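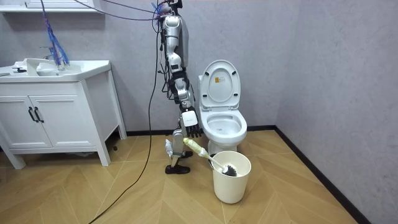 Osumton Family Resource Office
Home and Household Guidance, Sheet 14

Sharing Household Work with Children Ages 5 to 17

This sheet is intended for parents, grandparents, foster parents and other adults who run a home in which children live. It replaces the earlier sheet on chore charts. Families who attended the household course at Sadowski House will recognize much of the material, though the section on two-home families is new.

Before assigning any work

List the tasks that are done in the home during an ordinary week. Include the ones that are easily overlooked: signing school forms, replacing light bulbs, finding the other shoe, remembering that the library books are due. Most families who complete the list in our office find that it runs well past one page, and that one adult is doing the greater part of it.

Mark each task as daily, weekly or occasional. Then mark those that a child in the home could do alone, those a child could do with an adult nearby, and those that should remain with adults. Work involving ladders, sharp blades, drain openers or other strong chemicals belongs in the last group regardless of the child's age.

Keep the list. It will be needed again when the seasons change and yard work gives way to boots and wet coats.

Ages 5 to 7

Children of this age work best beside someone. Suitable tasks include:

Matching socks and folding washcloths
Setting out napkins and spoons
Feeding a pet from a measured scoop
Putting toys in a bin before supper
Wiping a low table with a damp cloth
Carrying their own plate to the counter

Give one instruction at a time. "Put the blocks in the red bin" is usually followed; "clean up your room" usually is not, as the child does not yet know what a clean room consists of. Expect the work to take longer than it would if an adult did it. A folded washcloth that is not square should be left as it is.

Ages 8 to 11

A child of eight can be responsible for a whole task from start to finish, provided that the finish has been explained. Write it down if necessary. For dishes, the written version might read: plates scraped, dishwasher loaded, counter wiped, cloth hung up. Post it inside a cabinet door at the child's eye level.

Suitable tasks include packing a school lunch from foods set aside for the purpose, sweeping, emptying small wastebaskets, making a bed, bringing in the mail, and sorting laundry by color. Vacuuming is often popular. Emptying the dishwasher seldom is, and may be rotated.

Bathroom sinks and mirrors may be introduced toward the end of this period with a damp cloth and mild soap.

Ages 12 to 14

Laundry should be taught at this stage. Show the child the care labels, the lint filter and the amount of detergent for one load, and stay nearby for the first 3 loads. After that the child may take over his or her own clothing. Some adults continue to rewash items or to refold them. We recommend against it.

Cooking one simple supper a week is a reasonable goal. Begin with a dish the family already eats. The child should plan it, check whether the ingredients are in the house, and add what is missing to the shopping list, which teaches more than the cooking does.

Children of this age may also begin to clean the bathroom fully.

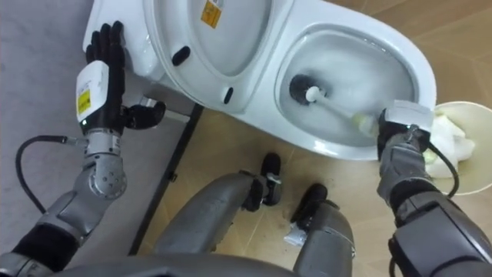

Teach the order of work along with the work itself. Clear the surfaces first, then clean from high to low and leave the floor for last. Cleaning products should never be combined, and products containing bleach must be kept away from those containing ammonia or acid. Open a window or run the fan. Use one cloth for the sink and a separate one for the toilet, and wash hands afterward.

Ages 15 to 17

Teenagers generally have less time than younger children and more ability. A household that gives them many small daily tasks will spend a good part of each evening reminding them. It is more workable to assign one or two larger responsibilities with a deadline. Examples are the family's grocery trip, the mowing, the supper on a fixed evening, or the care of a younger brother or sister for an agreed period.

Allow the teenager to decide when the work is done within the deadline. If the lawn must be mowed by Saturday supper, then mowing it late on Saturday afternoon meets the agreement, and no comment is called for.

Before leaving home, a young person should be able to do the following without help:

Plan and cook five suppers
Wash, dry and put away a load of laundry
Clean a kitchen and a bathroom
Shut off the water to a sink or toilet
Reset a tripped breaker
Read a utility bill and pay it on time
Make and keep a medical appointment
Write a short, polite letter of complaint

Families sometimes attempt the whole list in the last summer. It may be better to begin in the sophomore year and take up one item each season.

The weekly work period

Many families prefer a single shared work period to scattered daily chores. Forty minutes is sufficient for most homes. Everyone works at the same time, including the adults, and everyone stops when the timer sounds, finished or not. Music is recommended. The choice of music should rotate.

A work period should not be used to discuss grades, curfews or other matters on which the household disagrees. Signe Lindholm, who led the course at our Randov location for several years, asked parents to keep a small notepad in a pocket and to write down each remark they were tempted to make. The notes could be brought out the following day if they still seemed important. Parents reported that few of them did.

Reminders

One reminder, given in an ordinary tone, is appropriate. Repeated reminders tend to be heard as background noise by children under ten and as criticism by those over twelve. If a task is missed often, consider the following questions before raising it with the child.

Does the child know what the finished task looks like?
Are the supplies kept where the child can reach them?
Has the task been set for a time of day when the child is hungry, tired or expected elsewhere?
Has the task been quietly completed by an adult on other occasions?

The last of these is the most common cause in the families we see. Where it applies, the adult should say so plainly and start over.

Allowances

Families differ on whether household work should be paid, and this office takes no position. Those who pay may wish to separate ordinary upkeep, which every member of the household contributes without payment, from additional jobs such as washing the car or clearing out the garage. Whatever is decided, the amount should be stated beforehand and paid when due. An allowance withheld for unrelated misbehavior soon ceases to be understood as pay.

Children who live in two homes

A child who moves between two homes may be asked to follow two sets of rules in one week. The rules need not match. It does help if each home has its own written list, so that the child is not required to remember which household wants the towels folded in thirds.

Schedule little or nothing for the first evening after a change of homes. Unpacking the bag is enough. Tasks that depend on being present every day, such as watering seedlings or feeding a fish, should be shared with someone who will be there. Avoid assigning a missed task as a debt to be made up upon return.

If the adults are on good terms, a short exchange about new skills is useful. A child who has learned to use the stove in one home should be able to say so in the other and be believed, subject to a supervised demonstration.

Illness, examinations and other interruptions

All arrangements lapse from time to time. During an illness, a new baby's first weeks or a final examination period, reduce the household to meals, dishes, clean clothing and trash. State aloud that the usual list is suspended and name the day on which it will resume. Families that omit this step commonly find in November that an arrangement made in September has disappeared.

When resuming, begin with half the list.

Supplies and further help

Blank household lists and age-by-age cards are available free of charge at the front desk in Osumton and at the Randov and Susthorpe locations. The cards are printed in large type on request. Sadowski House lends a small cleaning caddy set with short-handled tools for younger children; a signature is required, and sets should be returned clean.

Parents who would like to speak with a family adviser may call the main number and ask for extension 362. Evening calls are returned the next working day. Advisers can help with drawing up a first list, but they do not make home visits for household matters.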